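Sosville House -- Common Room Checklist, Upholstered Seating
Inspector: Iqra Tanoli
Read by: Rehema Mosoti

1. Cushion fabric, seat -- PASS
No stains. Weave is tight and even. Whoever chose gray had met the residents.

2. Front edge and padding -- PASS
Still rounded, still padded. I pressed it in 12 spots and it came back every time, so it is in better shape than I am.

3. Seat clear of personal items -- FAIL
See photo. The rule on the door says nothing is to be left on the seating. The rule has been on the door since February and is starting to curl.
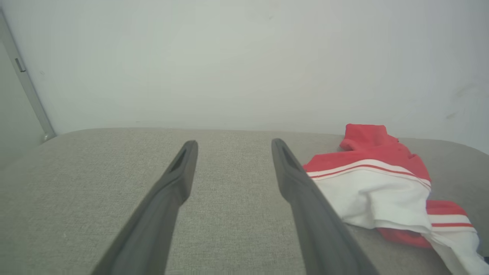

Item 3. Red and white clothing on the seat.

Comment (R. Mosoti): Is this a fail or a note? It is a shirt.

Reply (I.T.): It is a fail. A note is for things I expect to improve.

4. Wall behind seating -- PASS
Off-white, a couple of faint scuffs. The touch-up paint left over from last time is in the hall closet, third shelf, behind the Plollham floor cleaner. Please put the lid on properly.

5. Corner and metal rod -- NOTE
Rod in the corner to be hand-tested for wobble at each visit. It did not wobble for me. Kylie Mudgway says it wobbles for her. Retest with Kylie present.

6. Walkway and exit route -- PASS
Door opens fully. 16 paces from seat to exit, walking like a normal person.

7. Lost property -- OPEN
Red jersey, number 23, black numerals with white outline. Goes in the bin by the front desk if not claimed in 3 days. Dayana Cuevas has the bin key.

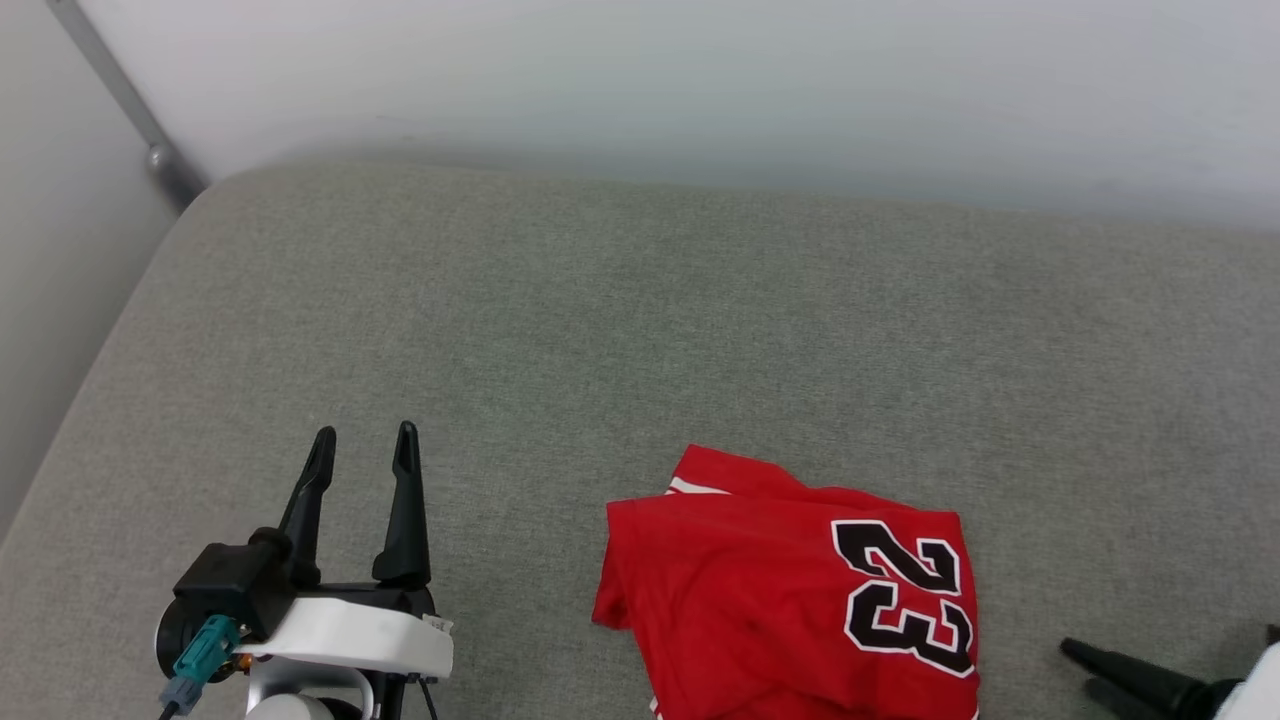

Page last changed: Jun 23, 2021

Comment (Fouzia Dhanial): Not mine. I would have picked a better number.

Result: pass with one fail, one note and one jersey. Items 3 and 7 can be closed together once the seat is clear. Item 5 stays on the list until Kylie and I agree on what a wobble is.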